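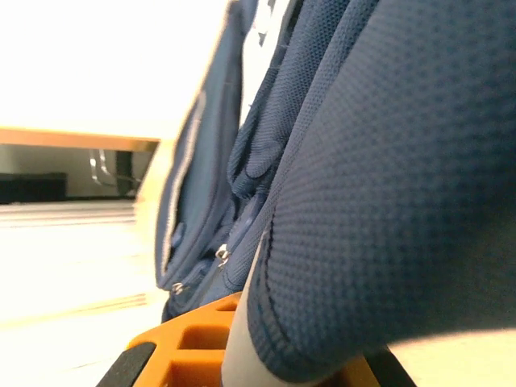
Fig. 4. Padded mesh and pocket piping, up close

4. Cleaning and packing your backpack

I wrote this part after a summer of hauling my own Nimley to class, so expect opinions. The steps work for any navy mesh bag of this type (the Fonosard too).

4.1 Cleaning the mesh

1. Empty every pocket and leave the zippers open. Turn the bag upside down over a trash can and give it a good shake!
2. Go over the padding with a dry, soft brush. The little square dimples hold crumbs and lint like you wouldn't believe, so brush up and down, then side to side.
3. Mix 6 drops of dish soap into 400 ml of lukewarm water. Dab it on with a cloth and work on one small patch at a time.
4. Wipe the light piping around the pocket last, with a clean corner of the cloth — navy dye can rub off on it.
5. Spread the folds and straps apart and hang the bag in the shade overnight.

CAUTION: Keep it out of the dryer. Heat can warp the padding, and I've never gotten one to lie flat again.

NOTE: Stiff zipper? Run a plain wax candle along the track a couple of times before you start tugging.

4.2 Packing

1. Put the heaviest thing in first, flat against your back. I load up to 6 kg and my shoulders are fine with that.
2. Fill in around it with soft stuff (a hoodie is perfect).
3. Save the front pocket for flat things — pens, a bus pass, a thin notebook. Anything chunky makes the bag tip forward.
4. Close it up, put it on, and tighten both straps a little at a time until they feel even.

Replacement buckles are part no. 221 in the Clanolex list. Questions about this section go to Patricio Quezada.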